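Open day at Estent: trying the hand-held grippers

I had been looking forward to the Estent open day since the invitation came, and it was well worth the early train. They have put their new kit, the Tritance, on offer to small teams who want to teach a robot household jobs without owning a robot yet. You hold a gripper in each hand, do the job yourself, and the recordings go off to train the arm later on.

Reiko Sugiyama met us at the door on Mon 15 April and got us going almost straight away, with no slides (bless her!). There were 8 of us in the group, mostly from catering or care, plus one chap who builds model railways and asked the best questions of the day.

What I liked most was how ordinary the practice jobs are. Wiping down a plastic food tray with a cloth or sponge sheet sounds like nothing at all until you try it with two sets of gripper fingers – one to hold the tray upright, the other to bring the sheet across – and then you start to notice how much your own hands do for you.
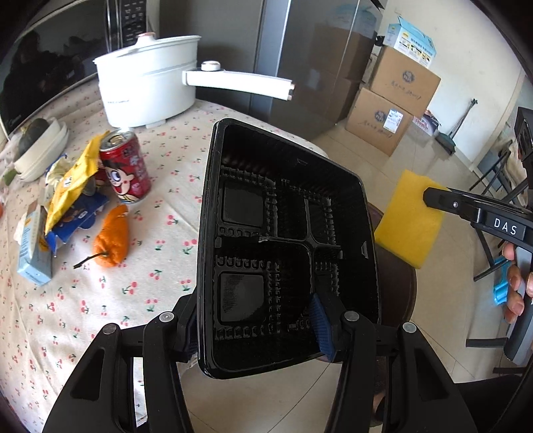 My first few tries were dreadful. I squeezed far too hard, then not hard enough, and kept wanting to put a thumb in to help. Golshifteh Sadeghi, who looks after the training side, told me to slow down and let the pads do the gripping. After 20 minutes it had begun to feel natural, and by the end of the session I was having to be asked nicely to give somebody else a turn.

The kit comes with five practice jobs written up on cards, from sorting packets to stacking bowls. The cards are clear, though I'd like larger print. Reiko said the Barasa library, which you get access to with the kit, holds 2,437 recordings made by other users, and we watched a handful over lunch. Some people are amazingly neat!

A couple of grumbles. My wrists knew about it by mid-afternoon, and anyone with small hands should try the handles before ordering. The Prinis software for checking your recordings is quick, but the menus are a muddle and I lost one of my better attempts in there. Golshifteh wrote that down and said a tidier version is due in June.

I've asked for a kit on trial for our kitchen, and I'll write again once we have had a proper go with it. The next open day is already filling up, so ring Estent soon if you fancy it – and wear comfy shoes, as you're on your feet for most of it.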